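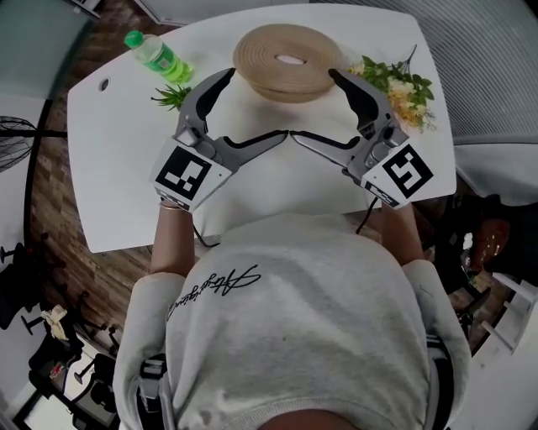

Vusumuzi Moodley objected to an earlier version of this section on the grounds that a lid is only a small part of a basket, and that most households leave it off anyway. The objection is partly accepted. In the diaries, lids were left off more often in bathrooms than in living rooms, and the reasons given were mostly about speed. It does not follow that the lid can be left out of the analysis. A lid that is off has to be put somewhere, and where it is put affects how the rest of the surface is used.

4.2 Lids, rims and the clearing of a shared table

The material in this section comes from the table-clearing part of the study. Eight households took part, and each kept its usual storage in use for the whole period. Between them they owned 14 coiled rope baskets with matching lids. The diaries record 184 occasions on which a lid was lifted, moved or put back. Entries were made by whoever had handled the lid, normally on the same evening, and were coded by two readers working separately. Disagreements between the readers were settled by going back to the wording of the entry.

Coiled rope was chosen over wicker, felt and sheet metal for two reasons. It has some give when pressed from the side, so the fit between lid and rim is never exact. It also looks much the same from every direction, which removes the usual cue for lining up a lid. A square lid can be set wrongly in a small number of ways and the error shows at once. A round coiled lid can be slightly off centre for days before anyone remarks on it. The Udus pattern, which most of the households owned, has no lip beneath the lid and relies on weight and friction alone.

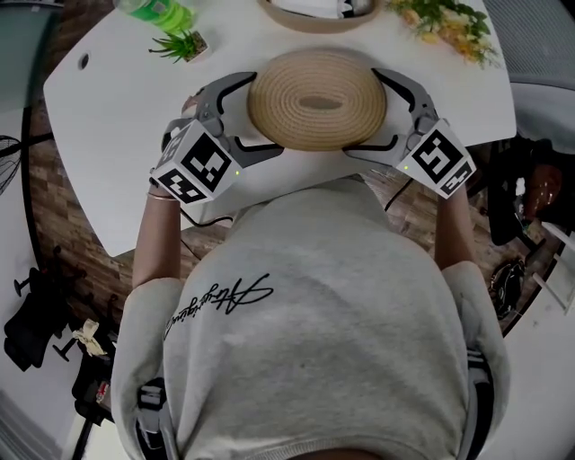 Three placements were coded for a lid that had been taken off: flat on the surface in front of the person, flat on the surface beyond the basket, and leaning against the basket or a wall. The first was by far the most common in the diaries. It is convenient for the person and inconvenient for the task, given that the lid then covers the part of the table nearest the body, where small items would otherwise be sorted. Several entries mention things being put down on top of the lid and having to be moved again before the basket could be closed. Keys and letters were named most often.

Putting the lid beyond the basket kept the near area clear, but it required a longer reach and was seldom chosen by anyone sitting down. Leaning was rare. Coiled rope slides on a smooth painted top, and one household gave up leaning the lid after the first week.

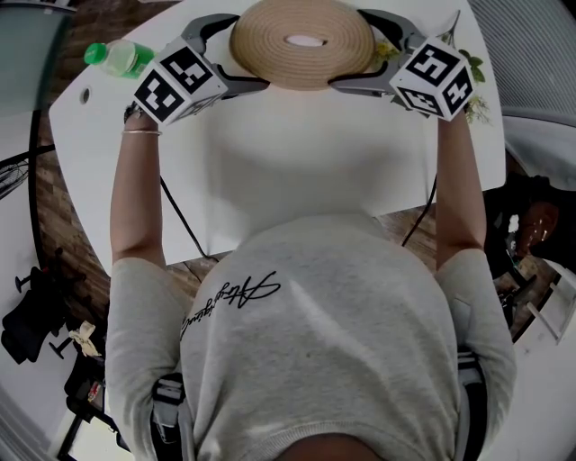
Figure 4. Coiled round of tan rope near the far edge of a white table, with a small pale gap at its centre.

Confusion between round coiled articles was not anticipated when the coding scheme was drawn up. Households that owned baskets also tended to own placemats and trivets of similar cord, and some entries used the words interchangeably. "The mat" in one diary was the lid of the hall basket throughout. In another, a true placemat had been used as the cover of a Cele basket after the original lid was lost. These entries were kept in the count, with a separate code, where the article was being used to close a basket at the time of writing. Entries in which it was being used under a plate or a vase were removed.

The state of the rim was recorded at the start and end of the period. Wear appeared first where the outermost ring is stitched to the one inside it. Once a few stitches had gone, the ring tended to lift, and the lid no longer lay level. Participants described this as the lid having "gone soft", although samples cut from discarded lids showed no change in the cord itself. Restitching with a waxed linen thread was tried on four lids and held on all of them until the end of the period. The repair does add a slight ridge, and two participants disliked the look of it.

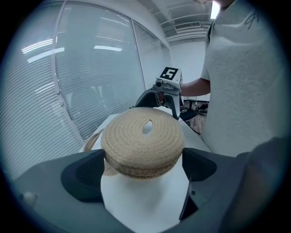
Domestic Storage Group, Department of Interior Products, Talano Institute

Thickness had a stronger effect on handling than diameter. A thin lid lying flat offers very little edge to get hold of, and people tended to slide it to the side of the table and lift it from below. A thicker one could be taken up from both sides where it lay. Central handles were used less than expected. Lwazi Msimang suggested in discussion that a handle stitched through the coil is trusted only for as long as it stays firm, and the diaries give some support to this: mentions of the handle drop away after the first report of a loose stitch.

The contents of the basket mattered less than the literature would suggest. Soft contents, such as folded cloths, were sometimes packed above the rim and held the lid up on one side. Hard contents were generally kept below it. Roughly half the entries do not mention contents at all, so the comparison should be read with care. Plants, flowers and bottles standing on the same table were noted only when they had to be moved, and this too will have led to some undercounting.

The closing of baskets at the end of the day is treated separately in Section 4.3, together with the Ralteo shelf units, on which the clearance above the lid is fixed.

Search this journal
All fields Title Keyword Go
Advanced search

Related articles
Stitch failure in coiled cord household goods
Where the lid goes: surface use in small kitchens
Open and closed storage in shared hallways
A note on restitching with waxed linen thread
Shelf clearance and the use of lidded boxes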